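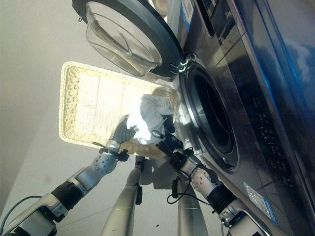

Euan Pollock wrote under my last post that a grip fault on a laundry robot is a nuisance and a safety fault is something else, and that I keep mixing the two up.

Blog > Robots > Faults
3 min read

I've thought about his comment for a couple of weeks, and after what happened in January I don't think the line is as clear as he makes it.

The task is loading a front-loading washer out of a wicker basket. The right hand holds the basket by its edge close to the drum opening, and the left hand takes the cloth. We had run it 200 times without anything I would call an incident. There were dropped cloths and a few missed grasps, and that was all.

On the run I'm talking about, the left fingers closed on the cloth and on a strand of the basket rim together. The controller saw a good grip and started the move to the drum. The right hand was still holding its position, so the two arms were pulling against each other through the basket. The force limit should have stopped both of them. It stopped the left one. The right arm kept correcting for another 3 seconds and pushed the basket into the open door.

The glass was fine. The hinge was not. The door sat low afterward and wouldn't latch until we had loosened the screws and set it again. Evaristo Trujillo was standing next to the washer with his hand on the stop button, and he hit it before I had understood what I was looking at. His other hand had been on top of the machine, well away from the door. I would like to say that was procedure, but we had no written rule for it.

The cause was dull. Each arm had its own force limit, and a stop on one was supposed to be passed to the other. I had changed the message name on the left side during a cleanup and missed it on the right. There was a test for the shared stop, but it ran in simulation with the old name on both sides, so it passed.

What we changed:

- One stop signal for both arms, checked on the real hardware before the first run of the day.
- The force limit is down to 70 percent of what it was while both hands are on the basket.
- If the basket moves when only the cloth should, the left hand opens.
- People stay clear of the door's swing while the arms are powered.

The lower limit costs us some runs. A heavy towel will trip it, and then somebody has to clear the fault and start over. I can live with that for now.

So, Euan — it started as a grip fault. I'd still file it under safety, and I did. The hinge is due to be replaced, and I'll post the force logs when I've cleaned them up.

Contact | Copyright Keir Guthrie | Back to top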